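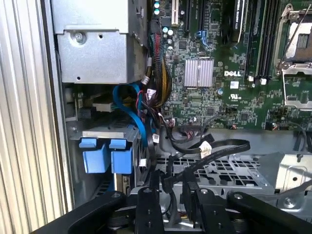
Plastham Furniture

Plastham is a furniture retailer with its main showroom in the town of Arberg. It sells sofas, sleeper sofas, beds and dining tables, mostly for small apartments. The company keeps more than 3,000 products in its catalog and delivers to homes in Arberg and the nearby towns.

Collections

The best known collection is Dika, a series of modular sofas with low arms and loose back cushions. A Dika sofa is 217 cm wide in its basic form and can be ordered in 7 fabrics. The sleeper model uses a folding frame with a foam mattress. In October each year the colors of the collection are changed, and the older covers are then sold at a lower price.

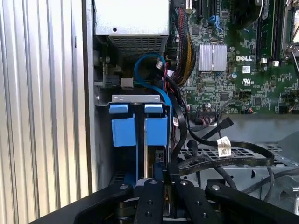

Interior of a Dell desktop tower, with the power supply at the top

The Agyeman collection is more traditional. It includes armchairs with rolled arms, a bench for the hall and a dining table which can be made longer with an extra leaf. The chairs of this collection are sold only in pairs.

Sales and delivery

Customers can order in the showroom or by telephone. Delivery is free inside Arberg for orders over 100 dollars. Assembly is paid separately, except for the sleeper sofas, where it is included in the price.

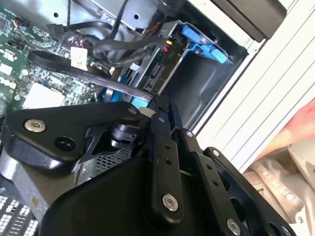 Gripper fingertips at a small black cable connector

See also

Sofa bed
Modular furniture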